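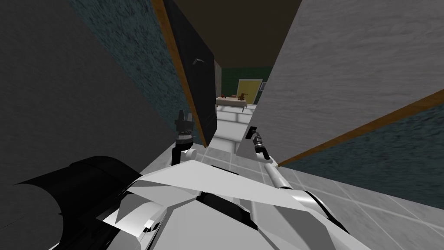

Figure 5. Rendered view of a narrow passage between an open door and a wall.

Gemechu Lencho and Angharad Pumphrey
May

4.2 Door position and passage width

Residents of the Lavis and Kelemen buildings were asked how they leave interior doors during the day. Of the 55 households that answered, 16 kept at least one hallway door open at all times. Most gave air flow as the reason. Several said the door stuck when closed and they had stopped using the latch.

An open door takes space from the hall. In the older Kelemen units the door swings toward the side wall, and the remaining gap is what people walk through with laundry, groceries or a stroller (Figure 5). Tenants did not usually mention this gap until we asked about moving furniture. One Lavis tenant had taken the bedroom door off its hinges and stored it under the bed.

Hinge side mattered more than door width. Where the hinges were on the far side of the opening, the door lay flat against the wall and complaints were rare. The Trastora units, renovated later, use this layout except in the bathrooms. We did not measure noise or heat loss, and households that worked nights were hard to reach, even with a second round of visits on Sunday.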